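Drurnow House Residents' Meeting
Minutes, May
Common room, 7:10 p.m. start

Present: Chaltu Gebremichael (chair), Letay Belay (minutes), nine residents, and a tenth who came for the outlet and stayed to charge a phone.

Apologies: second floor, collectively.

1. Minutes of the last meeting
Approved with one correction. The word "mildew" in item 4 should have read "mild dew." The resident who asked for the correction was invited to explain the difference and declined.

2. Matters arising
The hallway bulb has been replaced. The other hallway bulb has now gone. Carried forward.

The Hartono armchair is still on the landing. Its owner was given until the end of the month at the last meeting and has been given until the end of the month at this one.

3. Guest room
This took up most of the evening.

Chaltu reported that the old mattress is gone. The city charged $99 to haul it off, which several people felt was more than it had ever been worth. The replacement is a Skellia, bought secondhand from a family moving out of state for $192, delivery included. The budget was $200. Chaltu asked that the eight dollars be noted. Noted.

Letay asked whether the black headboard was staying. It is a good deal darker than anything else in the room and has silver buttons, which one resident called "nightclub" and another called "the only nice thing we own." A show of hands went to the headboard, seven to three.

There was a longer discussion of the mattress itself, and whether it ought to be covered at all times. One side held that the quilting and the gray piping were too good to hide. The other side has met our guests. Agreed: a washable protector goes on before anyone sleeps there. Letay to buy one, price not to exceed the eight dollars if at all possible.
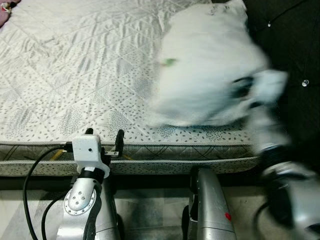 Guest room bed, with the white fluffy item discussed under 3(b).

3(b). The white fluffy item
No owner has come forward. Opinion was split between cushion and toy, and the chair ruled that the meeting did not need to settle it. It sheds. Chaltu proposed that it live on the bed until claimed, but go on the shelf when a guest has allergies. Somebody asked how we would know. Guests will be asked. Agreed, with one abstention on grounds of never having liked it.

3(c). Tidying rota
The guest room has been added to the rota between the laundry room and the back stairs. The duty covers stripping the bed, airing the mattress for an hour, wiping down the headboard and vacuuming the floor. It does not cover reading whatever the guest left behind. Swaps are to be written on the sheet by the fridge and not shouted up the stairwell.

4. Money
The house account stands at $755 after the mattress and the hauling. Letay pointed out that the Pluludby dryer is making the noise again and that this figure should be enjoyed while it lasts. A resident suggested hitting the dryer on the left side. It was confirmed that this is current policy.

5. Any other business
Request for a second key to the guest room. Chaltu has the only one and would like not to be woken for it. Two copies to be cut.

Request that meetings be shorter. Discussed for fifteen minutes.

Actions
Letay: mattress protector, call about the dryer
Chaltu: key copies, new rota sheet
Owner of armchair: armchair
Everyone: check whether you are missing something white and fluffy

Meeting closed 8:50 p.m. Next meeting in the common room at the same time, snacks from the third floor.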